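Keeping a White Tabletop White
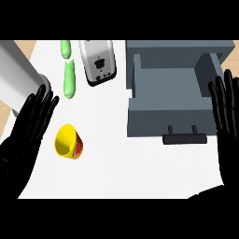
White tabletop, seen from above.

Wipe daily with a damp microfiber cloth and one drop of dish soap per quart of water. Dry at once. For tea or ink marks, apply baking soda paste, leave 30 minutes, rinse. Do not scrub. Dull patches on hard lacquer can be wet-sanded with 2000 grit, then polished. Test under the edge first. New lacquer needs 21 days before any cleaner is used. Bleach yellows most finishes.

C. Melis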